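**Does data from hand-held grippers really carry over to a robot arm?**

I'm reading up on the Briter method for shirt folding. People fold on a bed holding grippers, and a policy is trained on the recordings. The write-up claims 110 demos match 2,000 teleoperated ones. I don't buy it – the views look very different to me.

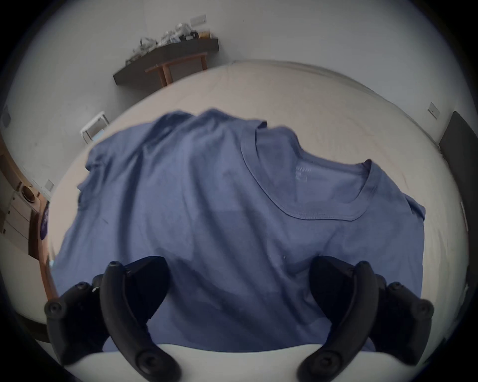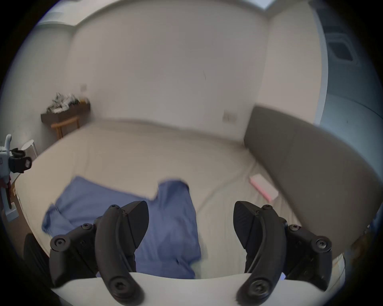
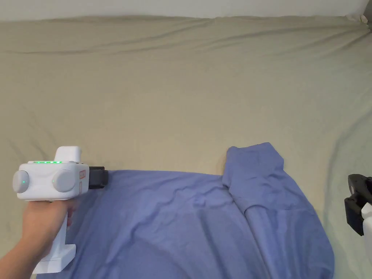
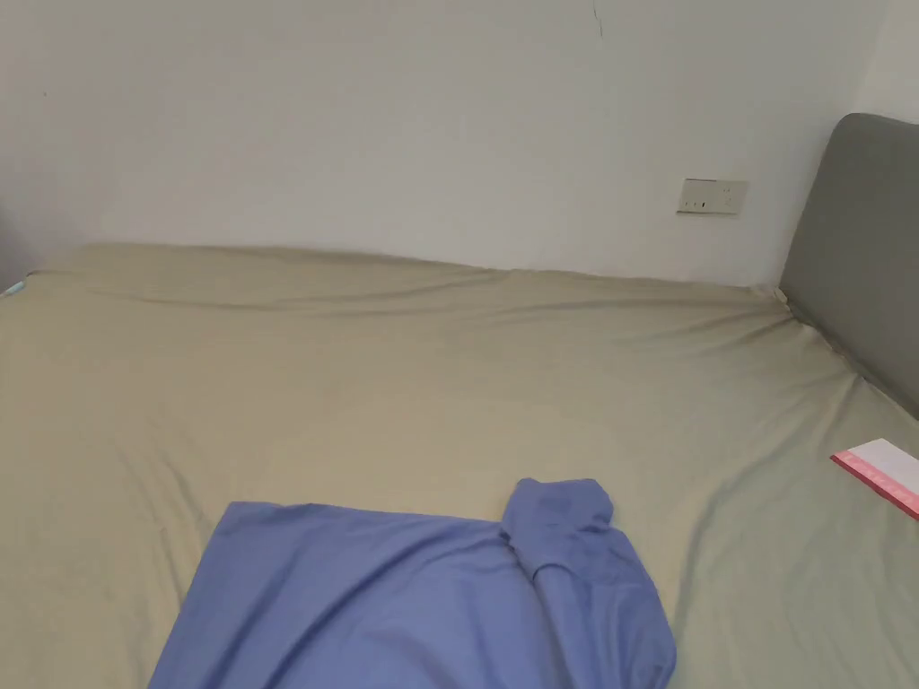

*First two from the grippers, last two from head height. Blue shirt on the bed in all four.*

Has anyone reproduced this?

Posted by **fallahi_bench**

---

**Skostitz**

We tried last August. Got nowhere near their number. Check what they count as a success: in my copy a sleeve left sticking out still passes. Also, all their test shirts were short-sleeved, and ours weren't.

The fisheye views bothered me less than I expected. What hurt was timing. The wrist and head streams drifted apart by 2 frames in some takes, and the policy would close early. Fix that before you blame the method.

---

**groramico_user**

works fine for me, just collect more

---

**plainweave**

"Collect more" doesn't answer a claim about needing less. I'd ask how many beds and rooms were in the training set. If it's 5 rooms and the test room is one of them, the comparison says very little. The appendix I read doesn't give the split – maybe a newer version does.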